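The Envelope

Wiesława Tokarz had worked the night desk at the Rodmont bus depot for eleven years. On the counter, next to the timetable rack, was a metal cash box with a slot in the lid. People who were short on the fare could take what they needed out of it. People who had extra could put some in. The box was not locked. There was no camera on it and no sheet to sign.

A man from the university came to see her in January. His name was Cyprian Krawczyk and he studied giving. He had read a short notice about the box in the local paper, and he wanted to know how much was in it.

"Depends on the night," she said.

"But it never runs out?"

"It has run out. Then somebody fills it."

He asked if he could put in an envelope with $40 and a note saying it belonged to Dwayne Lindqvist, who would pick it up the next day. There was no Dwayne Lindqvist. He wanted to see how long the envelope would last with the rest of the money gone.

She thought it was a mean thing to do, and she told him so. He said it was a standard method. She said he could ask her supervisor, Isla Nepia, and Isla said fine, as long as he bought the coffee.

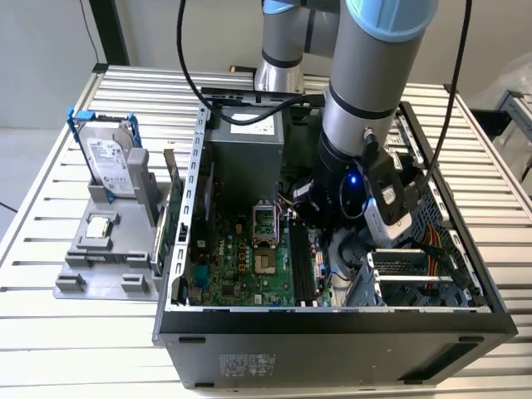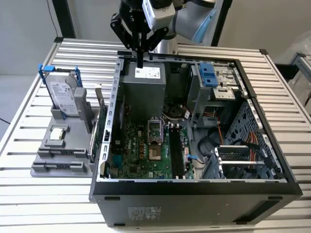
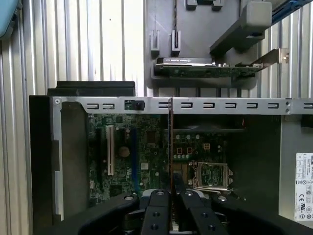
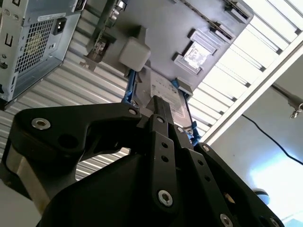 Why would a person leave money alone when no one is watching?
Most people carry a picture of the owner in their heads, even an owner they have never met, and taking the money would mean doing something to that person.

Cyprian had written those two lines at the top of his notebook. He read them to Wiesława on the second night. She was eating soup out of a thermos and did not look up.

"And what do you think?" he asked.

"I think they want to get home."

The envelope stayed where it was. A boy with a trombone case opened the box, read the note, closed the lid and sat back down on the bench. A woman named Aurora Magalhães, who cleaned offices on the 62 route, read it too. She was short for the fare. She asked Wiesława whether Mr. Lindqvist had come by yet.

"Not yet," Wiesława said. It bothered her to say it.

Aurora walked. It was two miles and there was ice on the road.

Wiesława took the envelope out of the box, tore it open, and put the bills in loose. Cyprian was at the vending machine and saw her do it. He came over with his pen still in his hand.

"You've ended the study," he said.

"Yes."

"I'll have to write that down."

"Write it down."

He did. Then he got his car keys out of his coat and asked her which way the woman had gone. Wiesława pointed up the hill, past the tire shop, and went back to her soup.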